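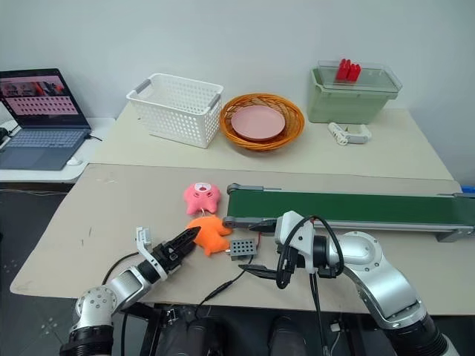 Figure 3. Two-arm tabletop setup, with an orange plush toy near the fingers of the left gripper.

4.2 Shot length and perceived brightness in animated adaptations

The second part of the study asked whether viewers judge an animated film as darker in tone when its shots are longer, with the palette held constant. Earlier work on comic book adaptations has mostly treated tone as a matter of color and subject. Editing pace has received less attention, partly due to the cost of marking shot boundaries by hand.

We used the Illdale set, which holds 725 clips taken from feature-length animated adaptations of printed comics. Clips with on-screen titles or credits were removed before sampling. Each remaining clip was cut at its marked shot boundaries and assigned to one of six pace bands, from slowest to fastest. Band limits were fixed in March, before any ratings were collected, and were not changed afterward.

Ratings came from 31 viewers recruited through the Lulliro panel. All of them reported watching at least one animated feature in the past year. Viewers saw 15 clips each, in random order, with the sound off. After each clip they moved a slider between "light" and "heavy." We did not define these words for them. In a pilot round, viewers who were given definitions tended to rate the plot they remembered from the film and to ignore the clip on the screen.

Mean luminance and saturation were computed for every clip and entered as controls. We also entered a flag for night settings, as these are common in the source comics and tend to be cut more slowly. The model was a mixed regression with random intercepts for viewer and film.

Slower bands were rated heavier. The effect held with both color controls in the model, though it became smaller once the night flag was added. Saturation had a weaker effect than we expected – in the two fastest bands it could not be told apart from zero. Films adapted from the Wondach line of comics were rated lighter than the rest at every pace, and removing them did not change the direction of the result.

Two limits should be noted. First, the silent presentation removes the score, which likely carries much of the tone in a finished film. Second, shot boundaries in the Illdale set follow the Guo convention, under which a slow dissolve counts as one cut placed at its midpoint. Clips with many dissolves may therefore sit one band too high or too low. Section 4.3 repeats the analysis with these clips left out.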